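Open day at Samness, the pictures

2 March 2025

Quick page, more tidying up later. Samness opened the automation lab to visitors and we went along, notebook in one hand, coffee in the other. Doors at ten, line already down the hall. The card at the desk said 200 places for the day and they were gone before lunch. Badge, sticker, in you go.

Everything on this page is from the one visit. Order is the order we walked it, more or less. Captions short because my notes are short, and half of them I can't read.

Hall first. Posters on both sides, too much text on most of them, one good one on cable wear. Then the talk, which ran long. Then the demo rooms in groups of 14, a bell between rooms, no going back once the bell went. A bit like school. Worked fine though.

Room 1 was the Stelwood people. Packing and sorting, small parts, trays in and trays out. Loud. They handed out earplugs and you wanted them. Questions had to wait for the corridor, where the next group was already pushing in. Got one answer out of three. The one I got: they change the suction cups a lot more often than they'd like to.

Room 2 was simulation, and that's where I'd have stayed all day if they'd let me. Big screen, rows of folding chairs, lights down. The Hájek demo. Same table setup built in software, arm and all, and they run the pick and place job on it before anybody goes near the hardware. Targets are grocery and kitchen stuff, bowls, mugs, a can, a banana. Why those? Because the pieces are all different shapes and the gripper has to cope with every one. 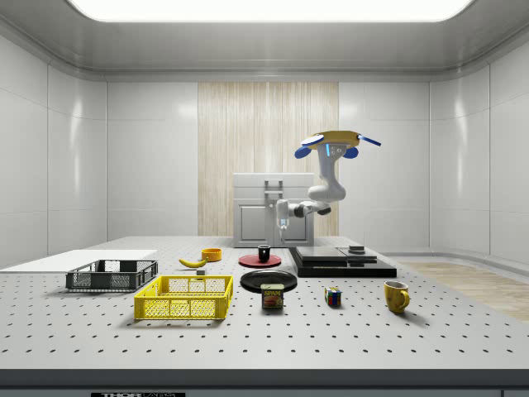 They ran 500 trials overnight before the open day and put the log up on the second screen. Long scroll of pass and fail. I liked that they showed the fails. Most open days you get the one good run and a round of applause. The round things gave the most trouble, the speaker said, and shiny surfaces came next. Grip too early, grip too late, or the arm picks a bad angle and has to back off and think again.

A kid in the front row asked if it could pick up the banana without squashing it. Best question of the day, got a proper answer too. Short version: in the sim it can't squash, the model is rigid, so a soft one is on the to-do list. Kid not impressed.

Few more notes from room 2, straight out of the notebook:

Yellow mug, one handle, sits way over on the right side of the table. The handle matters. Go in from the wrong side and you hit it.

Two plates, red and glossy black. A flat plate is a pain for a thin gripper, nothing to get hold of except the rim.

Baskets on the left, a dark gray one and a bright yellow one. Asked if anything could be sorted by color, they said sure, that's just a different task file.

Arm hangs from overhead so the tabletop stays clear of it. Someone behind me wanted to know about cleaning and reach and went on for a while. Bell went.

Room 3, Cultidport. Plants! Didn't expect plants. Seedling trays on a slow belt and a lot of talk about moisture. Warm in there, jackets off. This was the room with the tiny doorway so everybody got stuck on the way out. Handout was good, printed both sides, has the irrigation schedule on it if you're into that. I am a bit.

Room 4 closed when we got there, sign on the door, try after 2. We tried after 2. Still closed. Will ask.

Lunch was sandwiches in the lobby, soup ran out. The bench by the window is the one to get, you can spread your papers out.

Afternoon was the hands-on hour. You could steer a simulated arm from a laptop with a game controller, 4 minutes each and then hand it over. Harder than it looks. I went left when I meant down, then down when I meant left, then time was up. The person after me had never touched a controller and did much better. Fine.

What I'd change: longer in each room, shorter talk, a microphone for the questions, and somebody please fix the sign to the restrooms, it points at a closet. What I'd keep: everything in room 2, the free pens, and the people at the laptops, who were patient with all of us.

Parking was OK before ten and hopeless after. If your coming next time take the shuttle from the station, it stops right at the side gate and the driver knows where to drop you.

Next open day is in October, date not fixed yet. Sign-up goes through the Samness visitor page, same as this time. They said the Hájek setup will be back with a new set of objects, and Stelwood is bringing a bigger line, so bring your own earplugs too. Slides from the talk are suposed to go up this week. I'll add the link when I have it.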